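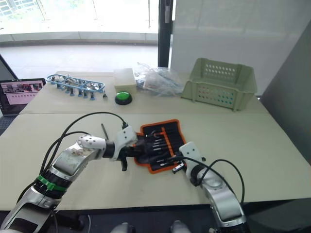 Wednesday, September 25, 2024

Glue day again. The Kazmi hide glue sat overnight and I warmed it up first thing, then did 4 test joints in scrap maple. Two let go with hardly a tug (grr!), and both were from the thin batch.

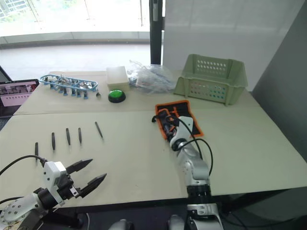
Brurnley wrote back that thin glue is fine so long as the wood is warm too, and asked if we'd heated the parts. We had not! So tomorrow I'm putting the scraps by the heater before I brush anything on.

Also tried the Tunex clamps on the long joint, and I love them, but they creep a bit
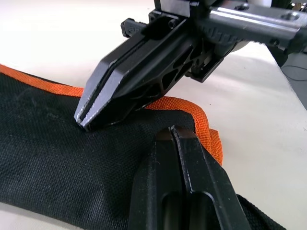 once you pass 13 turns, so stop there and leave them alone overnight.
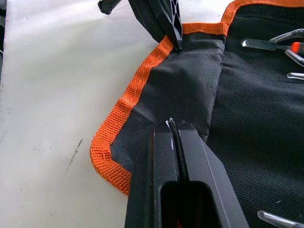 Black tool roll, orange edging

Still need to order more glue from Praltosero.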